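July 14, 2022 - bench notes, Gradside, table 2

Went over the session rules with Špela Todorova before the afternoon block. She wants one page everyone can follow, I've got three half-pages that disagree. Merging here, will type up properly later.

Count so far: 2,478 episodes logged since April, 2,242 kept. Most of the rejects are sloppy starts - operator already moving when the recording begins, or props left wherever the last run dumped them. That's a rules problem, not hardware.

Agreed:
- both arms parked, wait 4 seconds, then start
- max 60 minutes per operator, then swap
- nobody reaches over the rails while the arms are powered. Stavros did it twice last week, so did I
- say "stop" out loud, even if you're the one hitting it
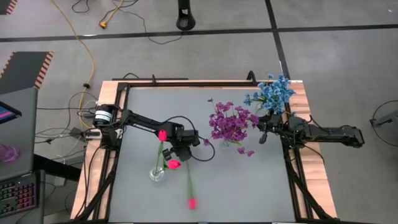 Cable rule still needs wording. Old Finik checklist only says "cables tidy", no use to anyone. Špela suggests two checks: nothing on the floor where the operator stands, and enough slack at the wrist for full travel without dropping into the work area. I'd add a third, power strip off the walkway side. The loop coming off the left wrist hangs down beneath the gripper, and for long-stem stuff like the tulips that's asking for a snag. Clip it higher on the link, re-run the travel check, write down the date. The heap by the left side of the table wants sorting too. Drinks go on the other bench, full stop.

Props: flowers get their own line in the sheet. Bent stem = retire it, dont straighten and reuse. Vase goes back to its mark before every episode. Rutherford people want the reject reason as a fixed list instead of free text - fine by me, but keep "other" in.

Not settled: who signs off a reset when the operator is alone. Stavros Omerović says self sign-off is ok if it's logged. I dont love it. Ask Fandthorpe how they handel it.

2 comments | 0 shares

Recent entries
Gripper pad wear, second look
Reset checklist, old version
Notes from the Fandthorpe visit

Contact | © 2022 Gradside | Back to top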